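Floltitz Chamber Music Series
Spring progress report to the Zesance fund

Your grant letter asked for an update once the first concerts were over. We have now given four of the nine in the plan. I would hold off on calling the series a success, whatever our own newsletter says.

Attendance first. The Szénási Quartet drew 61 people in March, our best night. The guitar recital that followed drew 40, and many of those came in on complimentary tickets. We had told you that pairing music with a supper would bring in people who never go to concerts. I see little sign of it. Most of the names on the booking list were there last year, when there was no supper.
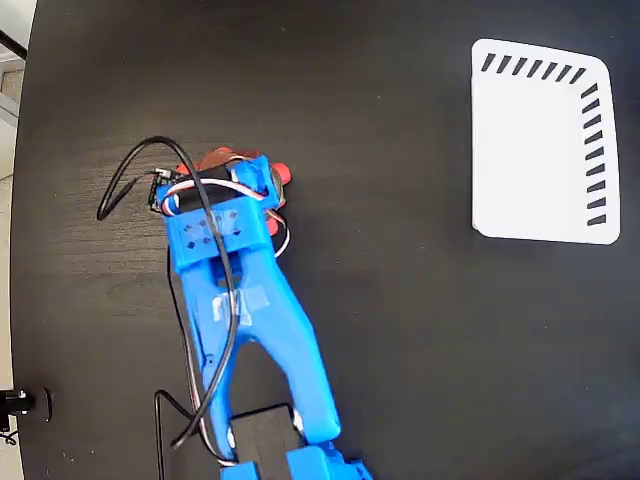 Bo-ram Choo thinks I am being too hard on the suppers, and that regulars who stay two hours longer and talk to the players are worth having even if they aren't new. Fair enough, but that isn't what we asked you to pay for.

The school workshops are behind. Drukden agreed to lend us its rehearsal room in the afternoons and then moved the start to 4 p.m., which is too late for the school buses. We are looking at a morning slot. I don't want to promise it until I have it in writing.

Spending is within budget, partly for a poor reason: the workshop money hasn't been used. Printing ran over. The posters were done twice after the first batch left the accent off Szénási, and we paid for both runs.

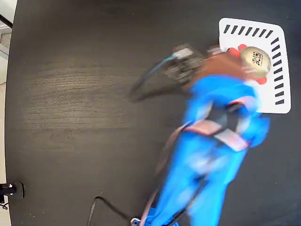
Should the remaining concerts keep the supper? For the next two, with the price shown separately on the ticket, so we can find out who is coming for the music.

We will also cut the free tickets to players' families and press, and ask every new booker how they heard about us. The next report will give paid and unpaid seats in separate columns. If the paid column hasn't moved by then, I'd suggest putting the supper money into the workshops, and I would like to hear your view before we print the fall program.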